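About us
Filed under: Our story, Who we are
5 min read

Hello, and thanks for clicking on the page that most people skip! I'm the one who answers the phone at Pillay, and writes the emails, and most days cuts the bread for your order as well, so I may as well be the one to tell you who we are.

Pillay is a sourdough bakery and a small bread school on the edge of Lolville. We bake four mornings a week, we teach on the afternoons in between, and we sell what we bake through a hatch at the side of the building and at the market up in Casum. That's the whole business. There's no café (people do ask) and no plan for one, though there is a bench outside, and if you want to eat your bun on it you're very welcome.

I didn't start out as a baker. I spent a good chunk of my working life in the office of a carpet warehouse, typing up delivery notes, and I made bread at home at weekends because the shop stuff gave me a stomach ache. The first loaves were dreadful. Flat, sour, grey in the middle. I ate them anyway, toasted, with a lot of butter, and kept a notebook of what I'd done, and after a year or so the loaves had got good enough that neighbours were leaving coins on the doorstep for them. Then the carpet warehouse closed, and I had a bit of money and a lot of flour, and I thought, well, go on then.

The name came with the building. It was painted over the door when I took the lease, in lovely fat green letters, and I couldn't afford a new sign. I've had letters addressed to Mrs Pillay ever since and I've stopped correcting them.

In the beginning I had one second-hand oven, which could hold six loaves if you were clever and five if you weren't. I used to set an alarm for half past two. These days we've got a proper deck oven, bought from a pizza place in Erorier that was shutting down, and getting it here was the worst day of my life so far – it wouldn't go through the door, then it wouldn't go through the window, and in the end we had to take out a bit of wall. But it bakes beautifully. It has hot spots at the back left, and you learn to turn the tins halfway through, and I wouldn't swap it for a new one. 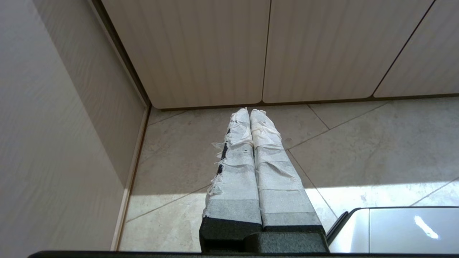
So, the bread. We make a plain white sourdough, a brown one with a bit of rye in it, a seeded tin loaf that outsells everything else, and buns when there's time. The dough sits overnight in the cold and goes in the oven the next morning. I use flour, water and salt, and the starter, and in the seeded loaf there's a spoon of honey. If you need to know what's in something because of an allergy, please ask before you order and I'll go through it with you properly. We have sesame and nuts in the kitchen every day and I can't promise that any loaf is free of them.

On a normal baking day we do 60 loaves, and 100 on the day before the Casum market. I could sell more. I tried it one June, when the weather was fine and everybody seemed to be having a picnic, and I pushed it up and up until I was so tired I forgot the salt in an entire batch. Have you ever eaten bread with no salt in it? It's like chewing a cushion. I gave everybody their money back and went back to the old numbers the week after, and I've stuck to them.

The school side grew up by accident. Customers kept asking how to keep a starter alive, and I kept having the same conversation through the hatch with a queue building up behind, so I put out a sheet of paper for names and ran an afternoon class. It filled up before lunch. Now we run the beginners' afternoon most weeks, a longer day for people who've got the basics and want to work on shaping, and a children's one in the school holidays which is mainly rolls shaped like hedgehogs and a great deal of sweeping up.

You don't need to know anything to come on the beginners' afternoon. You don't need to bring anything either, except an apron if you've got one and a jar with a lid to carry your starter home in. We mix a dough together, then we shape some that I made the night before, then we bake that and eat far too much of it while I answer questions. I go on a bit about flour. People are very patient about it. You'll take home a loaf, your jar, and a printed sheet with all the timings on, which I've rewritten many times and which I think finally makes sense.

I should say something about money, as it's the other thing I get asked. A proper loaf costs more than a sliced one from the supermarket and I know that's a lot for some families. At the end of each baking day whatever hasn't sold goes on the shelf by the bench, and you can take it and pay what you like, or nothing. There's a tin. Last year the tin came to 3585 pounds, and I honestly sat down on a flour sack when I'd finished adding it up. All of that went into free places on the children's classes, and it'll be the same this year.

What are we like to deal with? Fairly quick on email, hopeless on the phone before noon (floury hands, and the mixer's loud). If you've had a loaf from us that wasn't right, tell me. I'd much rather hear it from you than have you go home and quietly buy your bread somewhere else. One customer wrote to say the crust on the brown had been getting too hard for her teeth, and I took a few minutes off the bake, and I think it's a better loaf for it.

Orders for the hatch close at six the evening before. For the market in Casum there's no need to order, just come early if it's the seeded you're after. Class dates go up on the bookings page a couple of months ahead – if the one you want is full, put your name on the waiting list, people do drop out.

And if you're walking past and the hatch is shut but the light's on, knock. There's usually a heel of something going spare.

Page last updated 30 October 2026
4 comments
Share this page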